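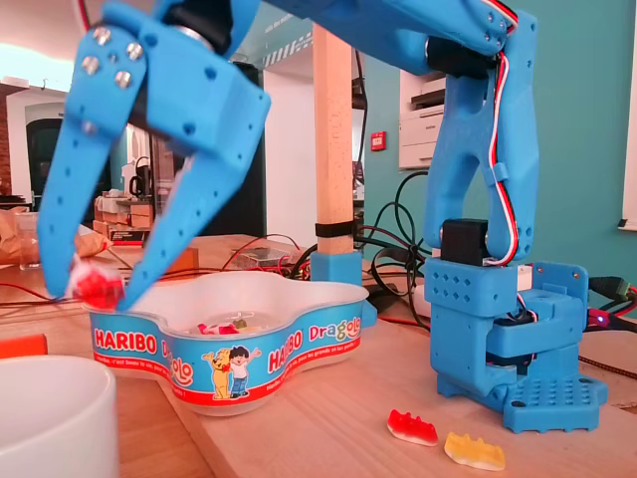 Getting years of sugar residue and haze off a printed plastic sweet bowl

Skadstead Household Help > Kitchen and table > Plastics

Posted by Sevim Oral

I have a white plastic Haribo Dragolo bowl, the sort with a wavy, flower-like outline, and a blue printed band round the outside with a red stripe along the bottom. It sits on a wooden table and is filled with gummy sweets most of the year. There are still a few red and pale green ones in it at the moment, which I will take out before I do anything.

There are two separate problems.

First, the inside of the bowl has a dull film in the folds of the wavy wall. Washing-up liquid and a sponge shift the sugar you can feel with a finger, but a faint tacky layer remains and picks up dust within a week. I assume this is whatever coating the sweets have on them and not the sugar itself.

Second, I do not want to damage the band. It has the lettering on it, the bear and the boy next to each other, and several lines of very small white French text that I would expect to go first. I cannot tell whether the band is printed straight on to the plastic or is a film put on afterwards. I ran a fingernail across the top of the blue and could not feel an edge, but I may be looking in the wrong place.

What I have tried so far:

Warm water and washing-up liquid, twice. Partial result.
Bicarbonate of soda as a paste, on a small patch inside. Removed the film but left the patch slightly less shiny than the rest.

I have not tried the dishwasher. There is no dishwasher symbol that I can find. I have also not tried white vinegar, surgical spirit or anything stronger.

Is there a method that takes off the film without dulling the surface, and is there a test for the type of printing that does not involve sacrificing part of it? A secondary matter is that sweets left in the bowl go hard in three or four days, and I would like to know whether a cover is worth the trouble.

Remzi Akbulut

Your assumption about the coating is probably right. Many gummies are given a thin coat of oil or wax so that they do not stick together in the bag. Sugar dissolves in water at any temperature if you wait long enough. Wax does not, and a cool wash simply moves it about. The residue then collects in the folds, where a flat sponge does not reach.

I would proceed as follows.

1. Empty the bowl and brush out loose sugar while it is dry.

2. Fill the inside only, to a level below the rim, with water at 40 degrees and a good squirt of washing-up liquid. Use a thermometer if you have one. Do not use water from the kettle. You do not know what plastic this is, and some of the clear and white ones used for cheap tableware go out of shape well below boiling.

3. Leave it for twenty minutes. Stand the bowl on a tray. The outside stays dry throughout, so the band is not involved.

4. Work round the folds with a soft toothbrush. Short strokes, following the curve of the wall. A baby's toothbrush is the right softness and the head is small enough.

5. Tip out, rinse with water at the same temperature, and dry straight away with a cotton cloth. If the water is allowed to cool in the bowl, some of the wax settles back on the wall.

6. Run a dry finger along a fold. If it drags, repeat from step 2.

Two rounds should be enough. I did a set of party bowls for the hall at Udmont this way and the worst of them needed three.

Do not use bicarbonate again. It is a mild abrasive, and the dull patch is a field of very fine scratches. It will not wash out. You can make it less obvious with a plastic polish, but I would not put polish on a surface that food sits on.

Surgical spirit would take off the wax quickly. It may also take off the ink, and it can cause fine cracks in certain plastics, particularly at moulded corners. A wavy bowl has a lot of those. Leave it in the cupboard.

On the band: there is no entirely safe test that tells you the method of printing. What you can do is look at it under a magnifying glass with a torch held low to one side. A film usually shows an end or an overlap somewhere, normally at the point furthest from the main picture. Direct print does not. In either case the care is the same, namely a damp cloth with no rubbing, so I would not spend long on it.

Doğukan Kahraman

Just put it in the dishwasher, top rack, low programme. Mine have been through loads of times and are fine. The colours faded a bit on one of them but it is a sweet bowl.

Müzeyyen Çetinkaya

I disagree with the dishwasher advice. Detergent tablets are strongly alkaline and the drying phase is hotter than the wash. Fading on one bowl is the start of the process, and fine white lettering on a coloured ground generally becomes unreadable before the large areas show any change.

Remzi's method is sound. I would add one thing. If the film is still there after the third round, wipe the inside with a little sunflower oil on kitchen paper, leave it for five minutes, and then wash as in steps 2 to 5. Oil softens wax and the washing-up liquid removes both. Keep it off the outside.

As to the sweets going hard, this is loss of moisture to the room, and it is faster in winter with the heating on. I left sweets uncovered from the start of December one year and they were past eating by the fourth day. A cover helps, but a wavy rim is difficult to seal. A flat lid will leave gaps at every dip. The options are:

A stretch silicone cover, one size larger than the bowl. It seals adequately if the rim is dry. The ones I have are from Toprak in Ukness and have lasted.

A round tub with a lid that fits inside the bowl, taken out when wanted. Less attractive, but it also keeps the wax off the plastic.

Smaller quantities. I put out what will be eaten that day and keep the rest in the bag, folded and clipped.

I use the third.

Sevim Oral

Thank you. I will do the 40 degree soak with the toothbrush at the weekend and keep the oil in reserve. I looked at the band with a magnifying glass and still cannot find a join, so I shall treat it as direct print and keep it dry.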